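The Second Invoice
What a pair of robot arms costs after you have paid for the robot arms

By the time a small food business gets around to pricing a robot, somebody in the building has already watched the video. The video is always good. The arms glide, the music swells, and the sum at the bottom of the quote looks like something a reasonable bank might forgive.

Novgate, a caterer with one kitchen in Rurkbridge and opinions about shellfish, asked for a two-arm bench setup to empty bowls and pack bags. The quote from Osman, the integrator, ran to 2 pages. The budget that was finally approved ran to 20. Most of the growth was furniture, cable, insurance and a line called "consumables," which in this trade means crayfish.

Crayfish deserve their own line. They hook onto each other, they hook onto the bowl, and they cannot be ordered in a standard size. A demo with wooden blocks will tell you very little about them, and Osman, to its credit, quoted for trials with the real menu. 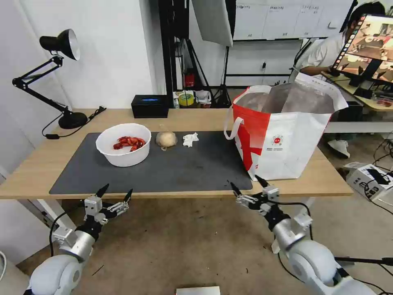 A bowl, a bag and two arms, at the trial bench.

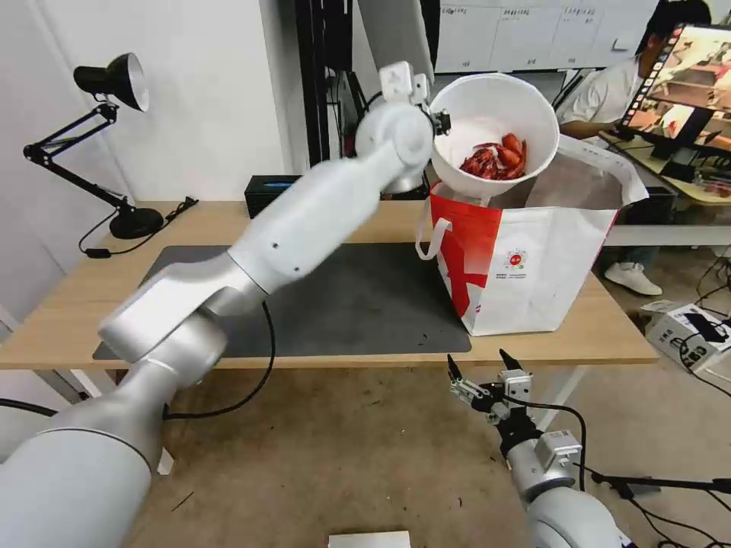 What to put in the budget

Grippers first. Two-finger grippers are the sensible default and will hold a bowl by the rim, but fingertips are a wear part, priced like jewelry. Novgate planned for 6 spare sets and has been told, gently, that this was optimistic.

Then people. The brochure says the system "frees up staff," and so it does, mostly to sit at a monitor. Put a salary against that chair. Put one against the cleaning as well, and find out who signs for it before the first bowl goes over.

Then the table. Everyone forgets the table. If it wobbles, you have bought a very expensive way to wobble.

Lease or buy?

Osman will do either. The lease looks dear until you ask what a used arm fetches, a question that makes salespeople study the ceiling. Novgate took the lease through November, with an option to walk away and a clause about seafood that both sides' lawyers claim to have written.

Cesholm, the bakery across the river, bought outright. It wanted the arms for buns, which hold still, and worked out its payback on 100 bags a day. Its order book is seasonal. The spreadsheet was not.

Ask for the trial before the discount, and bring your own food.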